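Gathering Examples at Punach: A Conversation About the Board Task 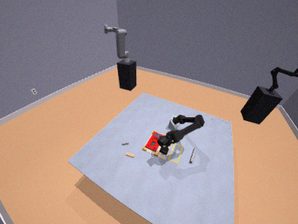 Most people who ask about the work want to know why it takes so many tries, and the lead for data collection at Punach has heard the question often enough to have a short answer. One try shows the arm one way of doing a thing, and the board never sits in the same place twice.

We spoke for an hour in the company's office in Stovthorpe. The lead asked to be identified by job only, as did the two operators who joined us later.

The board task is done in simulation. An operator steers a rendered arm from a desk, and the program stores every joint position together with what the simulated cameras see. Each complete run is called an episode. The software that records them is an in-house program named Brellari.

"We started with 30 episodes and trained on those just to see if the files were good," the lead said. "The arm went to the middle of the table every time, whatever we put there. So we knew the recording worked and we knew we needed more."

The second batch had 100 episodes. Of those, 29 were thrown out. Some had long pauses where the operator had stopped to think. Others had the gripper pushing through an object, a fault in the contact settings that was fixed in July.

"A pause is worse than a miss," one of the operators said. "If I miss and go back for it, the model gets to see a recovery. If I sit there for four seconds deciding, it learns to sit there."

The operators keep those recoveries in on purpose now. Before July they were told to delete any run with a missed grasp, and the trained policy had no idea what to do after one. It would close on air, lift, and carry on as if it were holding something.

I asked how the layouts are chosen. The board is turned and moved between runs by a script, and so are the loose pieces. The light changes too. The operator doesn't pick any of it and can't ask for another layout unless the arm is unable to reach.

"People like easy layouts," the lead said. "I do too. If you let me choose, I'd put everything right by the gripper."

The other operator said the hardest part was seeing past the arm. From many viewpoints the gripper covers the spot it is working on, and you learn to go by the shadow. Brellari lets you switch to a second view, but the switch is recorded, and the model doesn't get to use that view, so the operators are asked to leave it alone.

Half of the episodes go to Ayala, the group that does the training. It sends back a list of layouts where the policy did poorly, and the next session is built from that list. The latest list had 52 entries. Most had the board turned far from square.

Does it get boring? "Yes," the first operator said. "You get faster for the first week and then you don't. I take a break every 30 runs. My hands get sloppy before I notice it."

The lead would not give a date for moving the task to a real arm. There is one in the next room, and it has been used for simpler jobs. Friction is the worry, along with how the gripper pads behave when they wear down. For now the plan is to finish the 52 layouts, retrain, and see how much shorter the next list is.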